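What We Learned from Resizing Twenty-Six Secondhand Jackets

By Muthoni Temba, with Prasert Ongart
December
4 min read 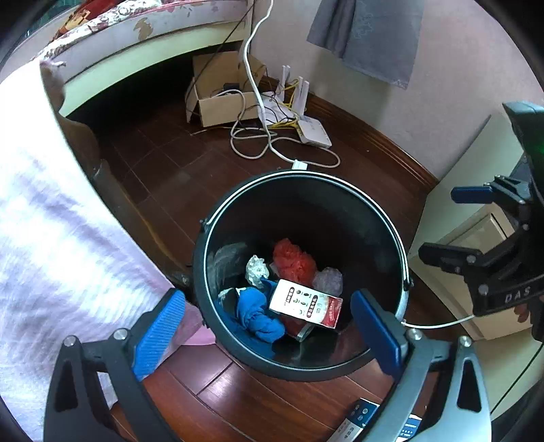 When we signed up for the fall term project in Apparel Studies, the two of us had already spent most of a summer complaining to each other about jacket sleeves, so I suppose the subject picked us. Our question was a simple one: how much can a beginner change the fit of a used tailored jacket before the jacket stops looking like itself?

We bought 26 jackets from the Dundwood thrift store on Cillmont Street, and I want to thank the staff there for letting us try on far more than we paid for. The whole lot cost us 145 dollars. Most were wool or a wool blend, with a few linen ones that Prasert could not leave behind (he has a weakness for linen, and I have stopped arguing).

We worked on three places: the sleeve length, the side seams and the shoulders. Sleeves were the friendliest by far. We shortened them from the cuff where the buttons were only decorative, and from the top where the buttonholes had been cut, a slow job that took us a whole evening the first time. Mrs. Kaewmanee, who runs the sewing lab, showed us how to mark the new hem with the wearer's arms hanging loose - we had been pinning with the elbow bent, and our first sleeves came out too long.

Side seams went well too, as long as we stayed modest. Once we took in more than a couple of fingers' width, the pockets started to drift toward the back and the vents pulled open.

Shoulders beat us. We tried two, and neither one was wearable afterward. The padding, the lining and the sleeve head all have to move together, and we simply didn't have the hands for it yet.

In the end we had 20 jackets that we would happily wear out of the house, and we showed them on the rack outside the Dradico Hall workroom. If we did it again we would buy for the shoulders first and let everything else be a bit big. Prasert would also like it noted that linen needs pressing after every single seam.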